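Robots at Heywood, quick notes before I forget

Back from the open afternoon at Heywood, typing this with my coat still on. Short version – go if they do another one. Parking is a mess. 200 spots on paper and half of them coned off, so I left the car over by Gullier and walked. In March. Without a hat.

Anyway. Got in at 2, badge, sticker, bad coffee. First hall was the big stuff, pallets and conveyors, very loud. Couldn't hear the guide at all. Skipped most of it tbh, I've seen pallets.

Upstairs was better. Smaller room, 28 of us squeezed in, and Colin Pearce doing the talking. Nice guy, talks faster than I do. His group works on household chores – dishes, desks, folding. He said they'd logged 1,939 practice runs on the table tasks alone since they started, and that bowls were harder than anyone expected. Thin rims, slippery, and every one a differnt shape. I asked why not just use identical bowls and he said well, does your kitchen have identical bowls? Fair.

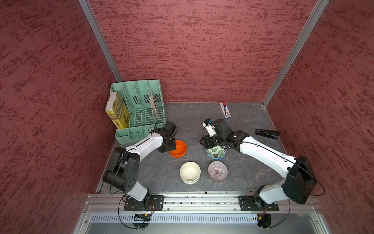
Two arms was the other thing he kept coming back to. With one you spend all day putting stuff down and picking it up again. With two you can share the table, but then they have to stay out of each other's way, and thats a whole problem by itself. Someone asked about price and he laughed and moved on.

Stayed nearly 5 hours in the end, meant to stay one. Missed the Clillow talk completely, so if anybody took notes please send them to me. Also picked up a Mosomlow tote bag, zipper already broken.

More when I've eaten.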